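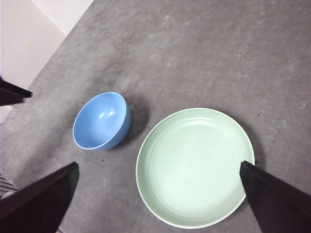
Two arm build in the back shed: stacking dishes, wrist cams, and a mat I might hate

Posted in: Home and Shared Workshop Builds

nelida_o
Hi all, back with more of the two arm project. For those who missed the first thread, I'm Nélida, I share a workshop bench with my mate Valentina, and we've been trying to get a pair of small black arms to put a bowl on a plate. Simple job, you'd think! The dishes are a blue bowl and a mint green one that's more of a shallow plate (I call it the dish, Val calls it the plate, please don't start).

Where we're at: both arms home properly now, the grippers open and close without that horrible chatter, and I've got a camera on the wrist so I can see what the fingers see. I finally redid the wiring on Friday night and moved the controller to a little box Tunora sells for this sort of thing. Total spend so far is 2425 dollars including the stuff I broke, and I'd like it not to go much higher.

First question is the work surface. I'm after opinions on grey mats. The wrist view of it with nothing set out:
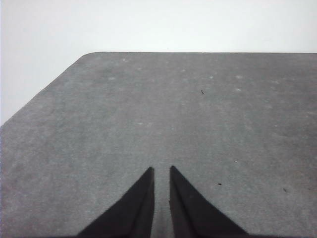

Bare table from the wrist cam, fingers open. Yes, I need to wipe it down.

My worry is that the colour is too close to the fingers once the lights go off over the bench. Val reckons it's fine. What are you all using?

shedrat_himer
Grey is good, leave it. I ran a white top for months and the exposure went bonkers every time something shiny came in. I'm on a Himer board with a matte coating and it's the best thing I've done for the whole rig. Your wall is going to give you more grief than your mat. All that white up in the corner will drag the auto exposure around as the wrist tilts.

Lock your exposure, lock your white balance, then ask again.

kettle_and_solder
Disagree with shedrat, sorry. Black fingers on grey is a pain if you're doing any sort of segmentation. I went to a tan cork sheet and my misses dropped straight away. Also the crumbs! I can see specks on that thing from here. If you're thresholding for small stuff they'll show up as little blobs and you'll chase ghosts for a week, ask me how I know.

nelida_o
Ha, fair. They're going. I'm not thresholding though, it's all learned from demos. I drive the arms by hand with the leader pair and record. 122 good runs in the can so far and I want 300 before I train again.

shedrat_himer
Then the specks don't matter and neither does cork. Move them around, leave them there, whatever. If the policy falls over because of a crumb you've got bigger problems.

kettle_and_solder
Or you could just have a clean table, mate.

val_b
Valentina here, the other half of the bench. I wiped it in the morning for the record. It's that mottled finish, everything shows on it.

nic_aodha_fan
Less interested in the mat, more interested in the two arms. How are you stopping them from whacking each other? I've got the Nic Aodha base plates and even with those bolted down, mine clipped elbows twice and I lost a servo horn.

nelida_o
Mostly by being a chicken about it. Each arm has a software fence down the middle, and the second one has to ask before it crosses. It's clunky and slow and I love it. One arm does the bowl, the other hangs back with its fingers open. You can see how close they get:
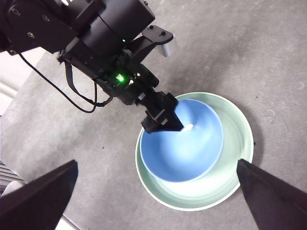

Other arm over the bowl, seen from the right wrist. Bowl's sitting in the green dish.

The cable is my other headache. It hangs in a big loop off the side, and I'm sure it'll snag one day. I've tried clips but then it goes tight when the wrist rolls.

nic_aodha_fan
Oh that's a lovely tight view. Don't clip it at the wrist, clip it further back up the arm and leave the loop where it is. The loop's doing you a favour. Mine's in braided sleeve from the elbow back and it's behaved itself since July.

shedrat_himer
Seconding the sleeve. Also look at the glare inside that bowl. Have you got a bare downlight over the bench? A sheet of baking paper over the fitting, seriously. (LED only please, don't do that on a halogen.)

kettle_and_solder
For once I agree with shedrat. Though I'd swap the bowl for something with a dull finish while you get it working, then bring the shiny one back later.

nelida_o
I thought about that, but the whole point is using dishes from my own cupboard, so I'm being stubborn. Baking paper I can do tonight. Does anyone have a feel for how far off centre the bowl can land before you'd throw a run out? Mine ends up toward one side of the dish fairly often.

val_b
I say keep them if the bowl's sitting flat. Nélida bins anything that looks a bit wonky and then complains we don't have enough runs.

nelida_o
I have standards!

sitia_steve
Keep them. I did a cup and saucer job on a Sitia arm with 240 demos, and the first model trained on only the tidy ones was hopeless the moment a cup started somewhere odd. Threw the messy runs back in and it was a lot happier. The only ones I bin are where I dropped something or stopped halfway to scratch my nose.

kettle_and_solder
Hmm, I'd go halfway. Keep the off centre ones but tag them, so you can pull them later if the placing gets sloppy. Costs you one extra key press per run.

nelida_o
Tagging it is. I'll put it on the spare foot pedal. Val's gone to find the baking paper, and I'm ordering some sleeve before I talk myself out of it. Will post again when we hit 300.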